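4. Setting up the Rurilen folding screen for the first time

This section is for the Rurilen projection screen in the fabric version, sizes Lava and Layug. If you have the Bomano wall version, please go to section 6, the hanging is different there.

Read the whole section one time before you begin. Two persons are better for steps 5 to 9. One person can do it, but the fabric gets wrinkles more easily.

4.1 What you need

A free piece of floor, longer and wider than the screen on every side. Carpet or clean boards are both fine. If the floor is stone or concrete, put a bed sheet on it first.

A soft dry cloth.

The bag of corner pieces and the bag of snap buttons. They are packed inside the tube of the long bars, and many customers look for them in the carton. Please look in the tube before you write to us.

No tools are needed. Do not use pliers on the locking pins.

4.2 Putting the bars together

1. Take all bars out of the tube and put them on the floor. The long bars have a blue sticker, the short bars have a gray sticker.

2. Push the two halves of each long bar together until the pin jumps out of the hole. You must hear a click. If there is no click, turn the half bar a little to the left and to the right.

3. Do the same with the short bars.

4. Put one corner piece in each end of the long bars. The arrow on the corner piece shows to the inside.

CAUTION: Keep your fingers away from the hinge of the corner piece when you push. The hinge closes fast and can pinch the skin.

5. Connect the short bars to the corner pieces. The rectangle is now closed. Lift it a little on one side and check that no corner is loose.

Note: On screens made before April the corner pieces are not marked with an arrow. For these, the side with the round hole goes to the inside.

4.3 Attaching the fabric

6. Wash your hands and dry them well. Hand cream and sun cream leave spots on the fabric which come back after every cleaning.

7. Unroll the fabric slowly inside the bars, with the projection side down. The projection side is the one without the sewn label. Do not pull it out of the bag by one corner.

8. Let the fabric rest for 18 minutes. In a cold room, let it rest longer. During this time the folds from the packing become softer and the fabric is easier to stretch. 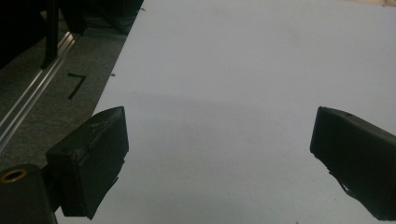

9. Begin with the snap buttons in the four corners. After this, do the middle of each side, and only then the buttons between. If you go from one corner around to the next, the last side will be too short and you will have to open everything again.

10. When all buttons are closed, press with the flat hand on the back of the fabric. It should give a little and come back. If it stays down, one of the buttons is open - usually it is one near the label.

CAUTION: Never step over the fabric with shoes on. A small stone in the sole is enough to make a hole, and holes are not covered by the warranty.

4.4 Standing the screen up

11. Open the legs and lock them with the turning knobs. Set both legs at the same height. The numbers are printed on the inner side of the leg.

12. Lift the screen from the long side, not from the corner. Put it in the slots of the legs and close the two clips.

13. For use outdoors, tie the ropes to the upper corners and fix them in the ground, 800 mm or more behind the legs. In strong wind, take the screen down. The ropes help against a light wind only.

4.5 Distance from the projector

The correct distance depends on your projector and you find it in the manual of the projector. As a start, place the projector 1000 mm from the screen if it is a short throw model and move it back until the picture fills the fabric to the black border. Use the zoom ring last.

Note: Wrinkles that you see by daylight are often not visible in the projected picture. Try a bright picture first before you open the buttons again.

4.6 Folding and keeping

Clean the fabric with the dry cloth only. Fold it with the projection side to the inside, and change the place of the folds from time to time. Do not put the bars on top of the fabric in the bag.

Keep the bag in a dry room. A garage is fine in summer - in winter we do not recommend it.

Spare snap buttons have the order number 539 and are sold in one bag for a complete screen. Corner pieces are sold in pairs, left and right together.

Text last changed: Feb 10, 2019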